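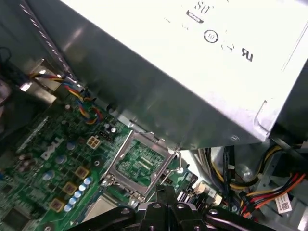 **Javix 2701 Marina Berth Controller**
by Sydorenko Dockside

Shore power, water and gate access for small marinas, all run off one desktop in the harbor office. One unit handles up to 129 berths. Bigger than that, call us — we'll link 2.

What it does

- Meters power and water per berth, bills monthly or by the night
- Opens gates and the fuel dock by key fob
- Texts the owner when a shore power breaker trips
- Keeps logging if the internet drops, syncs later

Runs at Clelton now, both basins, visitor pontoon included. Gindska goes live in September once the new pedestals are in.
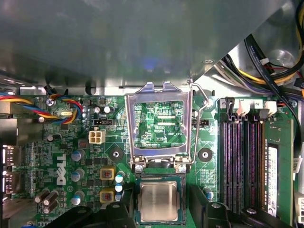 *Desktop motherboard, CPU load plate raised.*

In the package: controller software, 6 pedestal modules, fob reader, wall bracket, printed setup guide. Extra pedestal modules sold seperately. Fobs come in bags, any color so long as its yellow or blue.

Fitting

Pedestal modules go inside the existing housing, four screws. Needs a licensed electrician for the 50 amp berths. Rinse salt off the reader now and then, fresh water only, no pressure washer please.

Lead time is longer in spring — everybody orders the week before launch. Order in winter if you can.

Warranty 2 years on modules, fobs not covered if they go overboard. Price on request, tell us how many berths and what voltage. Phones open till 6 pm.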